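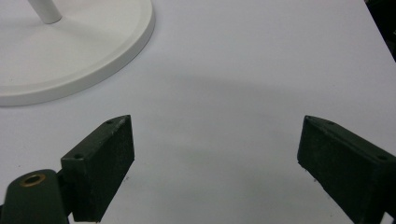
Bench rules for grippers get written for the big moves, and then most of the trouble comes from small ones: a finger that has worked a little crooked, a bit of grit on the work surface, a stand parked where the tool has to pass. These are the rules we keep taped inside the cabinet door at the Adberg shop, cleaned up for anyone who runs a hand-held gripper or a small arm at home or in a garage. Start with what shares the table. A stand with a wide round base, like the white one at the upper left, takes up more room than its pole suggests, so measure clearance from the rim of the disc. Specks on the surface, such as the few near the left finger, get wiped up before anything is picked.

## Before you start

- Clear the table down to the part, the tool and whatever fixture you need. Coffee goes on another surface.
- Wipe with a damp cloth, then a dry one. Paper towels leave lint.
- Keep 6 inches between the work and any stand, lamp or clamp. If you can't get 6, move the stand.
- Mark the stand's spot with painter's tape once you like it. It will get bumped.
- Check the fingers for play with your hand before you power anything. They should not rock.
- Tighten finger screws by hand with a short driver. A long one makes it too easy to strip them.

## Light

One lamp straight over the tool puts a shadow right where you want to look. Two lamps, one on each side and set low, work better. Shop lights with a diffuser are fine. A white table is easy to keep clean and shows dirt, but it can glare, and if you find yourself squinting, turn the lamps toward the wall.

Dark parts on a dark mat are asking for missed picks. Pick a surface that contrasts with the part you handle most often.

## Rules for the powered arm

The Vuturar arm at our other bench gets all of the above plus these:

1. One person has the controls. Anyone else stands behind the tape line.
2. The stop button is within reach before the power goes on. Test it at the start of each day.
3. First run of any new job is at the slowest speed, with no part.
4. Hands stay off the table while the arm is enabled, even if it isn't moving.
5. No loose sleeves, lanyards or rings.
6. Power off and unplug to change fingers.
7. Write down what you changed. Date, which fingers, which job.

Rule 4 is the one people argue with. An arm that is waiting looks the same as an arm that is off.

## Care of the fingers

Textured fingers hold dust. Brush them with an old toothbrush, dry. If they are printed plastic, keep solvents away from them unless you have tried the solvent on a scrap of the same plastic. Alcohol is safe on some and clouds others.

Store finger sets in pairs. We use sandwich bags with a number on each. Ours run up to 16, and set 59 is a typo on a bag that stuck.

Look at the pads or inner faces under a side light once a month. Replace both fingers when one is worn. A new one against an old one will close off center.

## Cords

Run the cable off the back of the table and tape it every foot or so. Leave enough slack for the full reach of the tool, then check by moving it by hand to each corner. A cable that goes tight will drag the tool out of position before it unplugs.

## Putting away

Open the gripper partway for storage. Cover it with a clean pillowcase. Return the drivers to the Dresau tray.

List last changed 12/06/2021. Added the rule about rings.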